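Loyalty Programs: Questions We Keep Getting

Small business owners write to us after a sales call, usually with a brochure attached and a deadline to sign. These are the questions that come up most, with the answers we give. We don't sell loyalty software and we don't take referral fees from anyone who does.

Do loyalty programs make customers loyal?

Sometimes, a little. Mostly they give a discount to people who were going to buy from you anyway. Your best customers sign up first, so of course the members spend more than the non-members. They did before you printed the cards. When a vendor shows you a chart of members outspending everyone else, ask what those same people were spending the year before they joined. We have asked this many times and been sent a lot of other charts.

The rep says members spend 25 percent more. Is that wrong?

It may be perfectly accurate and still tell you nothing. See above. The number you want is the extra spending caused by the program, minus what the rewards cost you, minus the monthly fee. If the rep can't split those out, neither can you.

How would I test it myself?

Hold some customers back. If you have an email list of 4,000, offer the program to 2,000 picked at random and leave the rest alone until December. Then compare what the two halves spent, and count everybody in the offered half, including the ones who ignored the invitation. That last part is where people cheat, often without meaning to.

You will hear that holding customers back is unfair to them. They don't know about it, and they're getting the same prices they got last month.

What if my list is too small for that?

Then you probably can't measure the effect, and a small effect you can't measure is a poor reason to take on a monthly bill. A paper punch card costs next to nothing. Start there if you want to start somewhere.

Is a key tag better than an app?

Vendors have moved on from plastic tags because apps bring in more data and a higher fee. Whether your customers have moved on is a separate matter. Ji-hoon Do, who handles our reader mail, hears from plenty of shop owners whose app was downloaded once, for the free coffee, and not opened again. A tag at least stays on somebody's key ring. It also wears out, gets lost, and says nothing about whether the person likes you.

If you go with tags, make sure your register can look people up by phone number too. Half the point is lost if a customer without the tag has to stand there while the line grows.

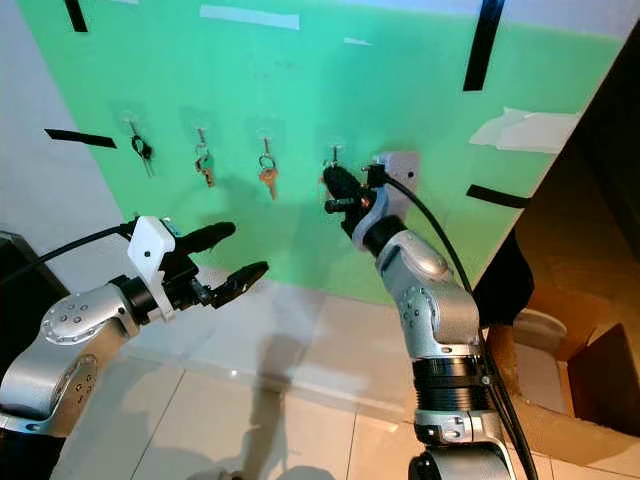 What about Cinura and Juva?

We get asked about both. Cinura charges by the location and Juva charges by the active member, so the cheaper one depends on how many people you enroll. Read how Juva defines "active" in the contract. In the version we were sent, a member who opened one email counted as active for the quarter, bought or not. Neither company would give us results from a test with a holdout group.

Do points have to expire?

No, but points that never expire are a debt you carry. Points that expire quickly annoy exactly the people you were trying to please. If you must have an expiration date, print it on the receipt in type a person can read. Ask your accountant how unredeemed points should be booked before you launch.

Should I worry about the data?

Yes. You will be holding names, phone numbers and a record of what people buy. Find out where it is stored, whether the vendor can use it for other clients, and whether you can take it with you when you leave. "We take privacy seriously" isn't an answer to any of those.

Drurkberg, a garden supply store that shared its contract with us, found a clause letting the vendor keep purchase histories for up to 7 years after cancellation. The owner struck it out and the vendor signed anyway. It pays to ask.

Has it worked for anybody you know?

Domínguez, a family bakery, says its program helped on slow afternoons. The reward only works after two o'clock, when there is bread left to sell. We believe them, mainly because they kept sales by the hour before and after. They have no software, just a stamp.

Can I cancel a program once it's running?

You can, and it's unpleasant. People who have saved up points feel robbed if you shut it down overnight. Give plenty of notice, honor what's been earned, and stop enrolling new members on the day you announce it. Check your contract first for an automatic renewal.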